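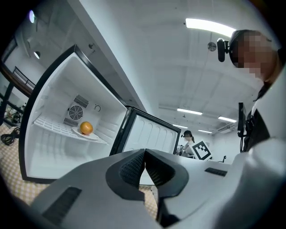 Spent most of January on the part of our stack that decides when one step of a task ends and the next begins. We call it the segmenter, and it sits between the tracker and the policy training. It reads gripper pose, finger opening and the wrist image, and writes out labels like "reach", "grasp", "retreat". The fridge task is a good test for it: door open, one piece of fruit on the wire shelf, and a lot of white plastic with very little texture for the tracker to hold on to. The marker board at the back of the room does more for the pose estimate than anything inside the compartment.

Our first version cut on finger opening alone. Fine for pick and place on a bare table. Bad for shelves, because people open the fingers early on the way in, then pause, then open them a bit more. The segmenter read that as two grasps with nothing in them.

Second version added speed. Better, but it needed a threshold per task, and I was keeping those in a text file. I don't recommend this.

The current version is in Bunura, our labelling tool. It scores every possible cut and then picks the best set over the whole episode. No thresholds per task. There is a penalty for each extra cut and that is the only number you have to set. We use 3.

Tested on 300 episodes labelled by hand in Skornitz. Most of the errors left are at the end of the retreat, where two people labelling the same clip don't agree either. I'm leaving those alone.

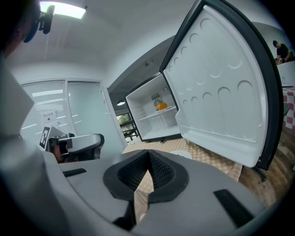

2 min read

Part two, on time sync. If you have more than one gripper in the room, each one has its own clock and its own idea of where the origin is. The markers on the body sort out the origin — one gripper sees the other's marker and you solve for the offset. The clocks are more annoying.

We record at 60 frames a second, and a drift of 2 frames is enough to put the grasp label on the wrong side of contact. You don't notice in the viewer. You notice when the policy closes its fingers in front of the orange.

Gasser, the sync service, now stamps everything on arrival and fits one line per device across the session. It used to fit per episode, which made short episodes jump about.

Still open: head camera against wrist camera. The head view moves a lot when someone leans in, and blur makes the match between the two streams weak. Irnelier has a branch that uses the gyro and skips the images altogether. It looks good on long sessions, less so on short ones. I'll post numbers once I trust them.

The penalty setting is in the Bunura config under "cuts". The default there is still the old one, so change it before you run anything.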